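## 4.2 Driver Resolution on Mixed Clients

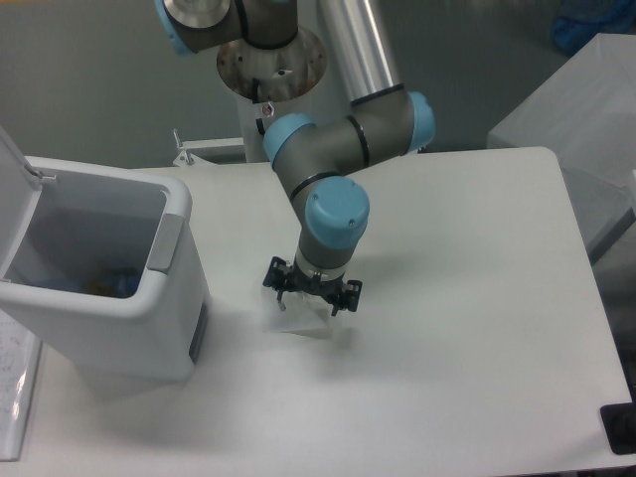 **Figure 3.** Two-finger gripper holding a clear plastic object above a white table.

The second experiment measured how often a client machine selects the correct printer driver when several packages claim the same device. Each client ran the Asance resolver, which matches the device ID reported over USB against a local index and falls back to a class driver if no entry is found. The index was built from 452 vendor packages. Duplicate entries were kept, as they are common on office machines that have been upgraded in place.

We issued 1000 install requests across 40 clients. Requests were drawn at random from the package list, with the constraint that no client received the same package twice. A request was counted as resolved if the installed driver matched the reference table and the spooler accepted a one-page test job. Clients were restored from a clean disk image between runs.

Most failures came from stale entries left behind by the vendor's own uninstaller. In these cases the resolver found a valid signature, loaded the older package, and reported success, but the test job stayed in the queue. The Flenau client build was affected more than the Steston build, which clears its driver store at boot. Six requests failed for a different reason: the package declared support for a 64-bit system but shipped only a 32-bit port monitor. We left these in the totals.

Version ordering was a smaller problem. Some vendors number releases by date and others by build, and the resolver compares the two as plain strings. Yadav's patch (see Section 3.4) reads the date field first — where one exists — and uses the build number to break ties. With the patch applied, all ordering errors in the Uniyal test set were removed. It has no effect on stale entries, and the timeout on the fallback path was left at its default value for both builds.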